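Anyone else get to the Nullercombe open day?
Forum: Home Workshop & Automation > Meetups and Visits

gidgee_bob
Took my nephew along to the automation open day at Nullercombe last month and I'm still thinking about it, so here goes. We got there just before 10 am and there was already a queue back past the bike racks. Most people went straight for the drone cage (fair enough, it was loud) but we ended up spending ages at the bin picking demo down the far end. KUKA arm, couple of grey bins, coloured blocks. Sounds like nothing when I type it out, but the nephew wouldn't budge!

Tae-yang Um was running that one and he was great with the kids. He let them chuck the blocks in however they liked and then had the arm try to sort out the mess. It missed plenty. He didn't hide that at all, just said "yep, it hates that corner" and kept going.

parrotfish83
I was there in the arvo and I'll be the grump. Bin picking with painted blocks is a pretty soft target, isn't it? Every block is the same sort of shape and you know the colours before you start. I came out wanting to see it try a bin of mixed plumbing fittings. The Durlow mob had their conveyor going next door and I thought that was miles closer to real work.

gidgee_bob
Durlow's was slick, no argument, but you couldn't get near it and the bloke was mostly handing out brochures. I asked him what happens when two parts come down stuck together and got told to email the sales team. I'd take the clunky one I can ask questions about.

mallee_jen
Went with my daughter, we drove more than 83 km for it and it was worth the petrol. Agree with Bob. What I liked was seeing how ordinary the setup was, clamps and tape and cables everywhere. My own bench looks like that and I always figured the proper labs would be neater. Gave me a bit of heart, to be fair!

parrotfish83
Cables everywhere isn't a selling point, Jen. One snag on that hose and you've lost your afternoon.

mallee_jen
Didn't say it was a selling point, I said I liked it :)

tin_shed_terry
Question for those who stuck around, did he say how many picks they've done? I missed the talk because I was stuck in the sausage line.

gidgee_bob
1,248 logged up to that morning, according to the whiteboard. No idea how many of those were good ones. Tae-yang said the grabs out in the open are pretty reliable and it's the ones tucked along the walls that cause grief, because the fingers need room to get down either side. You could see from the state of the paint that those bins have had a hard life.
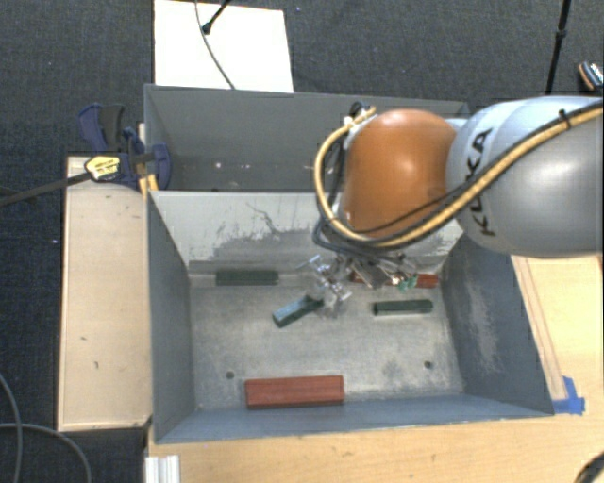 Re: Meetups and Visits (page 2 of 2)

tin_shed_terry
Cheers for the pic Bob. See, I'd be worried about the green one right up against the divider. How do you get a finger in behind that?

gidgee_bob
That's the sort of spot the kids were picking on all day. One of the ideas he talked about was nudging a block away from the wall first and then having a proper go at it. My nephew reckoned you should just tip the bin.

parrotfish83
Your nephew's right. Half the problems in this game go away if you shake the bin. Sloping walls help a bit too, I'll give them that.

mallee_jen
Okay but sometimes you can't shake it, if it's full of glass jars or whatever. I thought nudging made sense. Different question, does anybody know what sort of money the Younis kit arms go for? There was one on the table near the door and my daughter has been at me ever since. She's 14 and has 8 weeks of babysitting money saved.

tin_shed_terry
Didn't see a price on it. The Biston club has one you can have a play with if you ring ahead, I'd try that before spending her savings. The wrist on theirs is a bit sloppy but it's fine for learning on.

parrotfish83
Seconding Biston. And I'll go back to Nullercombe next year if someone promises me plumbing fittings.

gidgee_bob
I'll bring you a bucket of elbows myself, mate. Jen, let us know how your daughter gets on with the club's one.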